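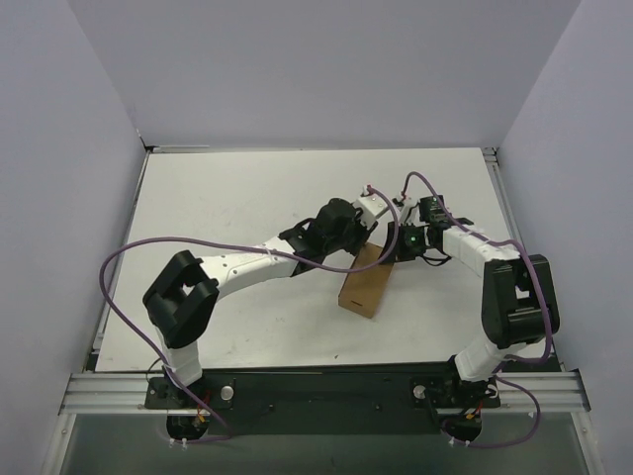 双臂工作台软件小窍门:拆纸盒这活儿,我是怎么一点点调顺的

作者:Waweru工作间 发布于 2023-02-25

上次写完台面收纳那篇,好几位朋友留言问,两只机械臂一起摆弄纸盒,软件那头到底怎么配,为什么自己家的老是你推我搡。我攒了一堆零零碎碎的心得,有的是踩坑踩出来的,有的是跟Oduor Kashindye在群里吵架吵出来的(他赢的次数多,我认了)。想到哪儿写到哪儿,大家挑着用!

一、先把两只手的坐标系对齐,再谈别的

我一开始偷懒,左臂一套基座坐标,右臂一套基座坐标,中间靠一个拿卷尺量出来的偏移量连着。单手抓东西完全看不出毛病,两只手一碰到同一个盒子就露馅了:左手觉得盒子在这儿,右手觉得盒子还得再过去一点,两边一较劲,纸板就鼓包。

后来我老老实实做了一遍标定。办法很土:让两只夹爪轮流去点台面上同一个标记点,换几个位置重复,把读数丢给Preton里的标定脚本去解。点位要散开,四个角附近都要有,还要有高有低。全挤在中间的话,解出来的结果在中间漂亮得很,到了边上就没法看。

标定文件记得带上日期存一份,别直接覆盖。我六月份拧过一次底座的螺丝,拧完没重标,查了整整两个晚上的控制器代码,最后发现代码一个字都没错……

二、纸盒的朝向,别太信识别出来的长边

长条形的盒子,长边方向识别得挺稳,头和尾却经常搞反。软件说它转了二十度,其实是转了两百度。对抓取影响不大,对后面要从哪一头下手影响可就大了。

我的做法是单独加一步判断头尾,只看端面:盒子两头总有点不一样的地方,一条缝、一个插舌口、一块印刷,都行。判断不出来就让程序停下问我,千万别让它猜。Zostham里有个置信度阈值,默认给得很松,我调高以后,问我的次数是多了点,可返工少了一大半,划算。

还有浅色台面配浅色围板的朋友注意一下,盒子底边那道影子容易被当成盒子的一部分,轮廓会胖出一圈。把灯往上挪,或者在分割之后往里收几个像素,两个办法我都用。

三、固定的手和干活的手,控制模式分开设

这条我最想说!两只手都用位置控制,等于两个人都咬着牙不松劲。一只手按住盒子,另一只手拿工具,按着的那只要软一点,让它能顺着盒子让一让;拿工具的那只在空中走的时候可以硬,快碰到纸板了再切到力控。

切换的时机别卡在接触的那一瞬间。我是在离表面还有一小段距离的时候就切过去,速度同时降下来,这样就算盒子比模型里高了一点点,也只是轻轻碰上。以前我图快,到位再切,工具尖在纸板上戳过好些小坑,心疼倒不心疼,就是难看。

按住的力也别贪大。纸盒中间是空的,越靠中间越容易塌,按在靠近折边的地方,力可以小很多。

四、工具也要写进碰撞模型

很多人把机械臂的模型搭得特别细,连杆、夹爪、腕部一样不落,然后夹爪里塞进一把工具,模型里什么也没有。规划器高高兴兴给你一条路径,手是没撞上,工具尖从另一只手的手指旁边擦过去了,看得我后背发凉。

我现在给每把工具建一个胶囊体,粗一点没关系,尖端那头多留点余量。夹起来的时候挂到夹爪上,放下的时候摘掉。摘掉这一步最容易忘,忘了就会出现一种怪现象:手明明是空的,规划器却死活说到不了。看到这种报错,先去查是不是还"拿着"东西。 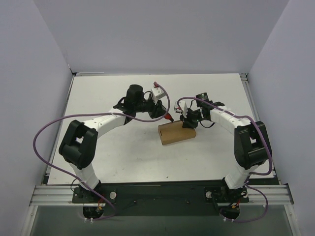 工具在夹爪里的角度也值得多看一眼。每次夹起来都会偏一点,模型里却永远是标准姿势,所以我在靠近盒子之前加了个小动作,先到相机看得清楚的地方停一下,认一遍尖端的位置,更新了再往下走。多花不了多少时间,落点准多了。

五、线缆,软件也得管

别以为线缆只是扎带的事。外面挂着的线又长又软,规划器看不见它,可腕部要是朝一个方向一直转,线就越绕越紧。我在规划里给腕关节加了一条软限位,离中间位置越远代价越高,它自己就会挑绕得少的那种姿势。

另外,每做完一轮让两只手都回到同一个休息姿势,从哪边转过去的就从哪边转回来。直接用关节空间插值回去最省心,别让规划器自由发挥,它有时候会兴冲冲地多绕一大圈回来。

六、谁先动,写清楚

两只手的动作我以前写在两个脚本里,靠延时来配合,"等两秒再动"那种。哪天电脑卡一下,顺序就乱了。现在全改成等信号:右手按稳了发一个信号,左手收到才下去;左手抬起来离开了再发一个,右手才松。

信号也要有超时。我测过自己这台机器,从发出到收到最多268毫秒,所以超时设得比这个宽裕不少,超了就两边一起停在原地。注意,是停在原地,别写成一起退回去,两只手都还连着同一个盒子的时候,同时往后退会扯坏东西。

七、日志别只记失败的

我以前只存出错的那几轮,查问题的时候才发现没有正常的可以比。现在全存,手头攒了441轮,都放在Sekamton的一个文件夹里,按盒子的尺寸分开。对比的时候把两条力的曲线叠在一起看,哪里不对劲一目了然,比盯着数字强太多。

存什么呢?关节角、夹爪开度、力、识别出来的盒子姿态、当时用的是哪一版标定文件,这几样是我觉得少了就会后悔的。图像可以降低帧率存,硬盘会感谢你。

八、配置文件该拆就拆

我的配置文件最夸张的时候有1,342行,改一个速度要翻半天,还改错过手(左右臂的参数长得一模一样,你懂的)。后来拆成六个小文件:公用的一个,左臂右臂各一个,感知、规划、任务各一个。左右臂的文件里,参数名前面都老老实实加上left和right,难看归难看,再没改错过。

改参数也有个小习惯推荐给大家:一次只改一个,改完先空跑,再放一个旧盒子慢速跑,都没事才恢复正常速度。我知道很烦,我自己半夜调试的时候也想跳过去,跳过去的那几次基本都多赔进去一个小时。

几个读者问得多的小问题,顺手在这儿答了

急停要不要也做进软件里?实体按钮必须有,软件的那个算是添头,我绑在空格键上,拍起来方便。

没有力传感器怎么办?用关节电流估一个也能凑合,自重补偿要先做好,不然手臂一伸长,它就以为自己碰到东西了。

盒子老是在台面上打滑,要不要在软件里补偿?先把下压的速度降下来试试,再把按住的位置往工具那边挪一点,我这儿这么一改就够用了。真要补偿的话,每做一步重新认一次盒子的姿态,别拿最开始那一次的结果用到底。

仿真里先跑有没有用?查碰撞、查顺序很有用,纸板会怎么变形就别指望它了,我试过两种材料参数,跟真的都差得远。

下一篇打算写夹爪手指的更换和对应的参数怎么存,有想看的细节尽管在下面留言。Oduor要是又来挑错,大家帮我顶一顶!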